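Vacuum flask

A vacuum flask is a container that slows the passage of heat between its contents and the air outside. It consists of two vessels, one set inside the other and joined at the neck, with most of the air removed from the gap between them. Drinks and other liquids kept in a vacuum flask stay hot or cold much longer than they would in an ordinary jar or cup. Other names include Dewar flask, used mainly in laboratories, and vacuum bottle. Insulated tumblers, food jars and growlers work on the same principle.

Principle

Heat moves in three ways: by conduction, by convection and by radiation. Conduction and convection both need matter to carry the heat. A gap with very little air in it therefore passes little heat by either route. Radiation can cross a vacuum, and makers reduce it by giving the walls facing the gap a reflective surface. In glass flasks this is a thin coating of silver. In steel flasks the wall may be polished, plated with copper or wrapped in foil.

Most of the heat that still gets in or out does so at the neck, where the inner and outer walls meet, and through the lid. A flask with a narrow neck and a thick stopper holds its temperature better than a wide one of the same volume. The amount of liquid also matters. A full flask cools more slowly than one that is half empty, and filling it with hot water for a few minutes before use keeps the inner wall from drawing heat out of the drink.

History

The flask was developed in the 1890s by the Scottish chemist and physicist James Dewar, who needed a way to store liquefied gases. His early vessels were glass and were meant for the laboratory. Household versions followed in the first years of the twentieth century, when German glassblowers began making flasks for coffee and other drinks and fitting them with a protective metal case.

Glass remained the usual material for decades. It was cheap and a good insulator, but the inner vessel broke easily if the flask was dropped. Steel vacuum bottles were on sale in the United States before World War I and were taken up by work crews, campers and hunters. Later improvements in welding and vacuum sealing brought the price of steel flasks down, and by the end of the century they had replaced glass for most outdoor uses. Glass liners are still found in table carafes and large pump pots.

Types

The traditional bottle has a screw stopper and an outer cap that doubles as a cup. Food jars have a wide mouth so that soup or rice can be eaten directly from them with a spoon. Pump pots are made for serving groups and are filled and left on a counter.
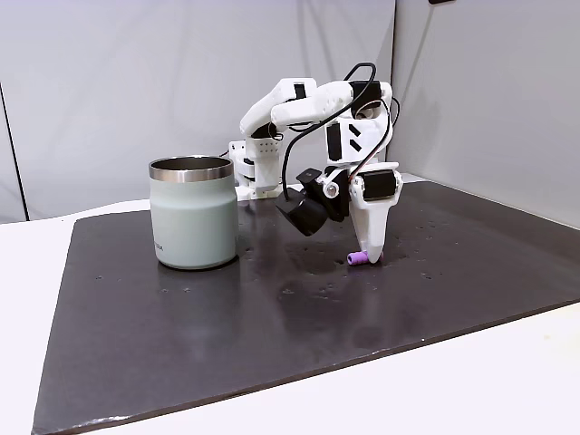 Tumblers are open-topped cups, usually sold with a press-on plastic lid. Many taper toward the base to fit the cup holder of a car. They lose heat faster than a stoppered bottle because of the wide opening, and the lids of many models are made to resist splashes only and will leak if the cup is tipped over. Travel mugs fall between the two, with a smaller opening and a lid that can be locked.

Not every double-walled cup is a vacuum flask. Cheaper cups have ordinary air or plastic foam between the walls — an arrangement that keeps the outside comfortable to hold but does less to hold the temperature of the drink. The two kinds can look alike on a store shelf.

Manufacture

A steel flask starts as two tubes. These are shaped by water pressure or by spinning, trimmed, and welded together at the rim. A base is then welded on, leaving a small hole. The flask goes into a vacuum furnace, where the air is drawn out and a bead of glass or metal solder melts over the hole to close it. A substance called a getter is often placed in the gap to absorb any gas released by the steel later on.

Finished flasks are tested by warming the inside and checking the outer wall for hot spots. The outside may be left bare, painted, or given a powder coating, which is baked on and has a slightly rough feel. The rim is commonly left uncoated.

Care and safety

Most makers advise washing by hand unless the label says otherwise, as high heat and strong detergent can damage the finish or the seal. Coffee and tea stains can be removed with baking soda and warm water. Bleach should not be used on stainless steel. Lids and gaskets should be taken apart for cleaning, since mold can grow beneath the rubber.

A flask that has lost its vacuum will feel warm on the outside when filled with a hot drink, and generally cannot be repaired. Carbonated drinks and dry ice should not be sealed in a standard flask — the pressure can force the lid off. Laboratory flasks for liquid nitrogen have loose or vented covers for the same reason.

See also

Cooler
Thermal insulation
Lunch box
Cryogenics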